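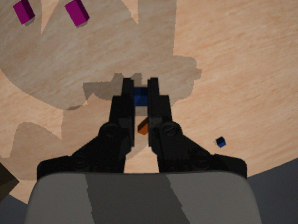 November 29, 2022, Distdale bench, simulated cell

Got the wrist view of the block cell set up properly at last, and I'm really pleased with it! The job was the finger gap and contact settings on the two-finger gripper, which had been a nuisance ever since the April rebuild of the Velach scene. With the dark blue block up between the fingertips there's only a narrow gap left between the fingers, so I now use that pose as my reference for the closed position. The little blue cube out on the bare wood to the right is a good one to try next - plenty of open tabletop all round it, so the fingers have room to come down on either side.

Settings as they stand: grip force limit 40, physics substeps up from 2 to 8. I ran 300 closes overnight on the new values and the log is clean, no blocks pinging off sideways. Lovely. The old values are in the Pasaribu folder if anyone wants to compare (please don't load them over mine).

Shadows next. They're blocky and stepped on the tabletop and I'd love them softer, but the shadow map size eats into the frame rate. Will try one notch up and see how it copes.

Seed for the block layout is 1974, keep it there until the Bambridge arm file has been checked against this one. Joint limits on the wrist still to copy across - the old file has them in degrees, ours wants radians. Did that wrong once already.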